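The Kunley Hand Missal, second printing: a review

Nisreen Kassab, March 2020

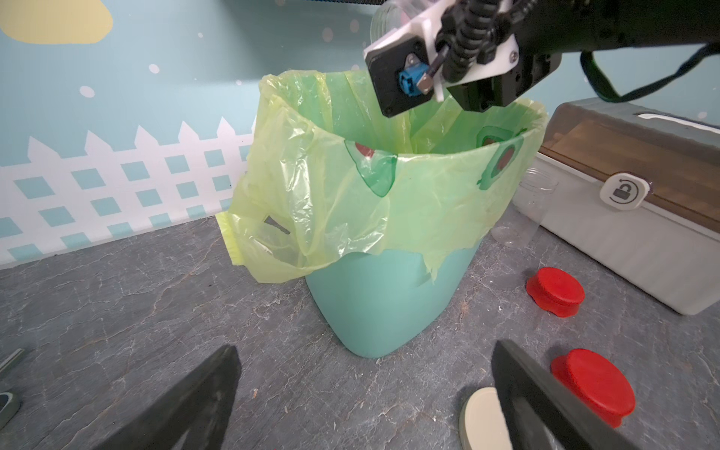
A lined wastebasket on the worktop.

I had been told by several people whose judgement I usually trust that the Kunley was the hand missal to buy if you were only going to buy one. It has the full Latin and English in facing columns, the older Holy Week in an appendix, and the propers for a good many local feasts. On paper it beats everything else in the price range. I have now used it for almost 18 months, Sundays and most feast days, and I am not persuaded.

Start with the binding, as that is what the publisher talks about most. The cover is handsome and the gilt has lasted. The spine is another matter. Mine cracked at the Canon, which is of course where any missal gets opened most, and there are now 2 leaves I have to hold in with my thumb during the Pater Noster. I wrote to Kunley and had a polite answer suggesting that I "ease the book open in stages". I had done so.

The ribbons are too short. There are eight of them, which sounds generous, but they stop level with the bottom of the page, so you end up fishing for the right one with a fingernail while the Gradual goes past. The old Bidau had five long ones and I never once lost my place. I ended up sewing a bit of extra ribbon on to the two I use most.

As to the translation, opinions will differ. The collects are given in a style somewhere between the Victorian and the business letter. "Vouchsafe" turns up on one page and "we ask you to help" on the next, and no preface explains who did what. The Epistles are better. I suspect they were lifted whole from an older book, and they are none the worse for it. The Sequence for Corpus Christi is printed in a prose version so flat that when the feast came round in June I simply followed the Latin and left the English alone.

There are misprints. I won't list them all – the publisher says a third printing is on the way – but the Secret for the Third Sunday of Advent is missing a line in the English, and the index sends you to the wrong page for the Common of Virgins. For a book sold on its accuracy that is hard to forgive.

What does it do well? The type is large and black, and I can read it by candlelight at a Rorate Mass, which I could never say of the Stostemon. The rubrics are in a proper red. The Vespers section is complete and sensibly laid out, with the psalm tones pointed for people who don't sing every week.

If you already own a Bidau in decent condition, keep it. If you are starting from nothing, look at the Twal first. It is plainer and has fewer local feasts, but the one I borrowed lay flat from the first morning.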